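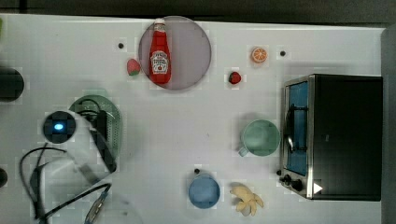
Über uns

Stirport ist ein privates Sachverständigenbüro für die Untersuchung von Explosions- und Brandorten. Auftraggeber sind Staatsanwaltschaften, Gerichte und Versicherer. Wir sichern Spuren, werten sie im eigenen Labor aus und vertreten die Ergebnisse vor Gericht. Aussagen zu Tatverdächtigen treffen wir nicht.

Sitz des Büros ist ein Backsteinbau von 1888 in Sirkholm. Die Leitung liegt bei Sumeya Mamo, das Labor führt Rostislav Procházka. Iveta Šindelář verantwortet die Asservatenverwaltung. Jedes Asservat erhält beim Eingang eine Nummer, jede Übergabe wird mit Uhrzeit und Unterschrift protokolliert.

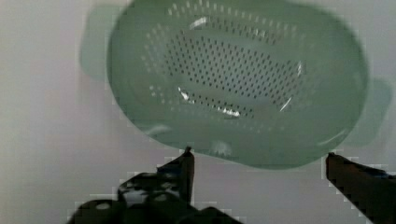

Brandschutt und Erdreich werden in zwei Stufen gesiebt, zunächst mit 50 mm, danach mit 2 mm Maschenweite. Verwendet werden Prüfsiebe aus Edelstahl, die nach jedem Fundabschnitt gereinigt und blind beprobt werden. Ein Haushaltssieb aus Kunststoff wie das blassgrüne mit den zwei Griffen auf dem Foto ist nach unserer Arbeitsanweisung für Asservate nicht zulässig – auch nicht zur Vorsortierung. Der Siebrückstand wird unter dem Stereomikroskop durchgesehen, der Feinanteil geht in die Rückstandsanalytik.

Verfahrensdaten führen wir in der Datenbank Ustemari. Gutachten werden vor Abgabe zu 100 Prozent von einer zweiten sachverständigen Person gegengelesen, in der Regel von Štěpánka Zelenák oder Matúš Pešek. Anfragen von Behörden nimmt das Sekretariat bis 16 Uhr entgegen.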